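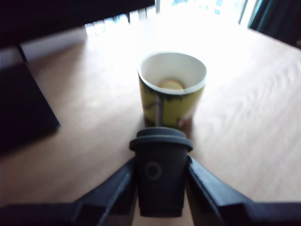
Paper cup on the desk, doing snack duty.

I've gone through a lot of desk organisers over the years and most of them ended up in the garage. What stuck was a cheerful cup. I'm a bit of a magpie for anything with a cartoon printed on it, and a green one next to the keyboard makes me happier than any grey plastic tray ever did (my sister Melina Spanos calls it my crockery department, and she's not wrong).

So, a few things I've learned about keeping cups on a wooden desk without wrecking it.

Paper cups are for dry stuff only. One biscuit, paper clips, the odd rubber band, all fine. Put a hot drink in one on bare timber and walk off, and you may well come back to a pale ring. Mine gets swapped when the rim goes soft, and the old one is handy for starting basil seeds on the sill. Poke a hole in the bottom first!

If you do get a white ring, try a soft cloth and the hair dryer on low, moving the whole time. I give it a couple of goes, then rub in a little of the Triko oil I bought for the chopping boards, always along the grain. Test it somewhere hidden, because the colour can change a bit. Dark rings are a different story and usually mean sanding.

Crumbs! Go over the desk with a dry brush before you get a damp cloth anywhere near it, otherwise you're just making paste. I use an old 2 inch paintbrush. It gets in behind the monitor stand too, where everything collects.

Headphones can hang over the corner of the monitor if it's a solid one, and it's where I'd put them before I'd pay 43 dollars for a stand. Just make sure the cord isn't going to drag them into your tea.
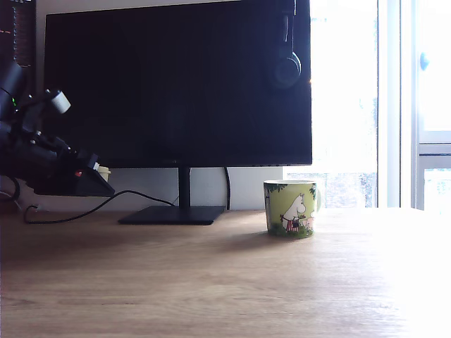 Can I put a printed mug in the dishwasher?
Check the base first, and if there's nothing there about dishwashers, wash it by hand with a soft sponge. I do all my favourites in the sink now, after a Skallar one went cloudy on me.

Tea stains inside the mug come off with bicarb and a few drops of water, left for 30 minutes or so while you do something else. Don't take the scourer to the printed side.

Next on my list is the cable drawer, wish me luck.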